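Ausräumen, greifen, abstellen: Wie weit sind Roboter bei der Hallenarbeit?

Mallitville. Regale einräumen, Teile vom Tisch nehmen, den Werkplatz für die nächste Schicht frei machen: Das sind Arbeiten, über die in der Robotik lange nur am Rand gesprochen wurde. Jetzt bewegt sich etwas, und zwar ziemlich schnell! Das Projekt Prornon hat im März seinen zweiten Zwischenstand vorgelegt, und der liest sich erfreulich konkret. Geübt wird zunächst in der Simulation, in einer nachgebauten Lagerhalle mit Tisch, Greifarm und ein paar Blöcken.
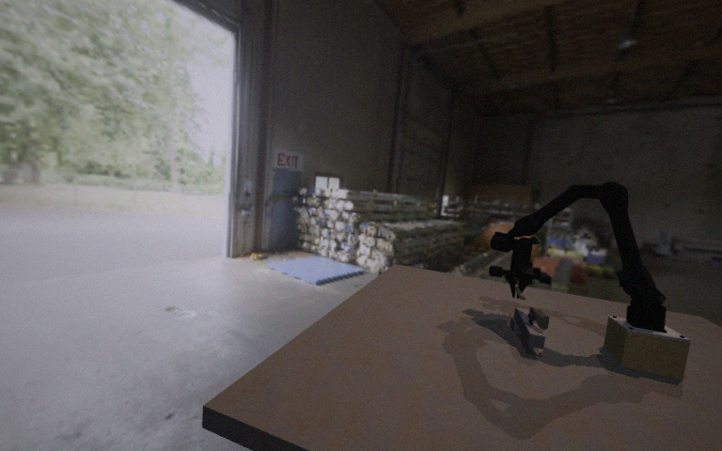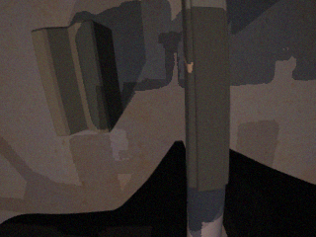
Beide Ansichten stammen aus der Simulation.

Ein Block ist kein Geschirrkorb

Die Aufgabe klingt kinderleicht. Auf dem Tisch stehen zwei dunkle Blöcke dicht beieinander, ein größerer und ein kleinerer, und der Arm soll einen davon nehmen und an anderer Stelle wieder absetzen. Der Greifer hat nur zwei schmale Finger, und die müssen neben den einen Block, ohne den anderen umzustoßen. Wer schon einmal eine Tasse aus einem vollen Schrank geangelt hat, kennt das Problem.

Prornon hat die Aufgabe in 20 Varianten angelegt. Mal ändert sich der Abstand der Teile, mal das Licht, mal das Gewicht. In 13 davon setzt der Arm den Block nach Angaben des Projekts inzwischen zuverlässig dort ab, wo er hingehört. Beim ersten Zwischenstand waren es 4! Das ist ein Sprung, über den man sich auch als Außenstehender freuen darf, denn an der Hardware im Modell wurde dazwischen nichts verändert. Besser geworden ist allein die Steuerung, vor allem beim Anfahren: Der Arm kommt langsamer von oben, korrigiert kurz vor dem Zugreifen noch einmal und schließt die Finger erst dann.

Schwierig bleiben die Varianten, in denen die Teile einander fast berühren oder in denen ein kräftiger Schatten über der Tischplatte liegt. Schatten werden gern mit Kanten verwechselt. Auch die Nahsicht am Greifer macht Arbeit, weil der Finger selbst einen guten Teil des Blickfelds einnimmt und die Umgebung in dunkle und helle Flächen zerfällt. Für ein Menschenauge ist das mühsam, für ein Programm ebenfalls.

Vom Rechner in die Werkstatt

Der nächste Schritt ist der spannendste. Die Firma Bisgaard will die Steuerung in ihrer Montage in Mallitville an zwei echten Arbeitsplätzen ausprobieren. Dort fallen den ganzen Tag Handgriffe an, die keiner gern macht: Zuschnitte vom Tisch nehmen, Kleinteile in Kisten sortieren, leere Behälter zurückstellen. Begonnen wird mit den Zuschnitten, die in Form und Größe wenig schwanken. Die Frühschicht arbeitet zunächst ohne den Arm weiter, gefahren wird ab 14 Uhr.

Interessant ist dabei, dass Bisgaard die Messlatte bewusst niedrig hängt. Der Arm soll keinen Arbeitsplatz komplett übernehmen. Er soll eine Stunde lang Teile umsetzen, ohne dass jemand eingreifen muss. Gelingt das, kommen die Kisten dran, und dann wird es richtig knifflig, denn Kleinteile liegen selten so, wie man sie gern hätte.

Und zu Hause?

Die Frage kommt bei jedem Bericht über Greifarme, und sie ist ja auch berechtigt. Ein Roboter, der Wäsche faltet, Töpfe wegräumt und den Küchentisch abwischt, wäre für viele Haushalte eine echte Erleichterung. So weit ist Prornon nicht, und das Projekt behauptet es auch nicht. Stoff gibt nach, Glas rutscht, und in keiner Küche steht morgens alles am selben Platz wie abends zuvor. Harte, kantige Teile auf einer ebenen Platte sind dagegen der freundlichste Fall, den man sich aussuchen kann.

Trotzdem lohnt der Blick auf solche Versuche. Das vorsichtige Anfahren und das Nachkorrigieren kurz vor dem Griff braucht man für den Teller genauso wie für den Block. Ein Küchentest mit Bechern und Schüsseln aus Kunststoff ist bei Prornon bereits vorgesehen, ebenfalls zuerst am Rechner. Einen Termin gibt es dafür noch nicht.

Ein Patent auf das Anfahrverfahren ist laut Projekt angemeldet. Die Ergebnisse aus Mallitville sollen nach Ende der Probezeit veröffentlicht werden, einschließlich der Fehlgriffe.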